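단편 | 잎채소 공정

반찬가게 타바레스의 뒷방에서 3000번째 봉지가 기록된 것은 12월 새벽이었다. 작업자 트루쿰은 두 팔로 된 기계였고, 야근조는 왼팔과 오른팔을 따로 부르지 않았다. 과제는 하나였다. 지퍼백과 채소와 바구니를 다룰 것.

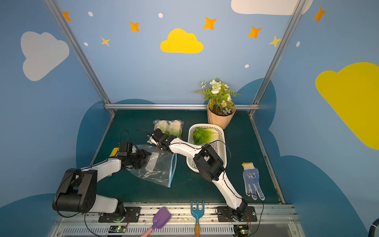
시방서 133항은 비닐을 '형상이 정해지지 않은 물체'로 분류했다. 접시와 컵은 이미 통과 판정을 받은 뒤였다. 비닐은 집을 때마다 모양이 바뀌었고, 통과 기준은 연속 5회였다. 나는 판정란에 숫자만 적었다. 사람은 같은 일을 하면서 라디오를 들었다.
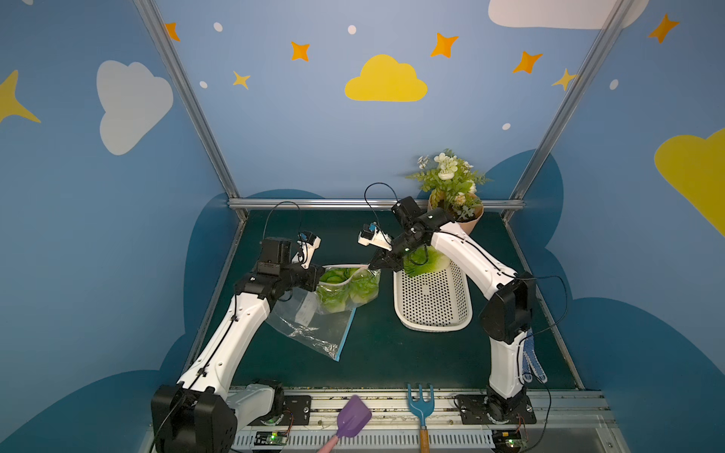

글 오디아
야간 공정 기록원, 단편 연재

상추는 한 장씩 세는 물건이 아니라고 주방에서는 말했다. 트루쿰에게는 한 장이 한 동작이었다. 봉지 입구를 한쪽이 집고, 다른 쪽이 바구니 위에서 잎을 쥔다. 힘이 과하면 잎맥이 꺾이고 모자라면 미끄러진다. 나는 304번 기록에 '판단 보류'라고 썼다. 자르카르 본사는 보류라는 항목이 없다고 회신했다.
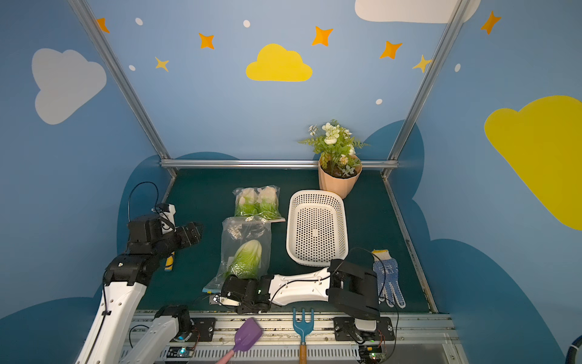
배추는 다음 항목이었다. 무게가 있어 봉지가 먼저 처진다. 주방장은 문간에서 잠시 보다가 물었다. 저게 언제쯤 내 일을 하느냐고. 나는 양식에 그 칸도 없다고 대답했다. 주방장은 앞치마를 묶고 무를 썰러 갔다. 나는 기록지를 넘기고 다음 회차의 시작 시각을 적었다.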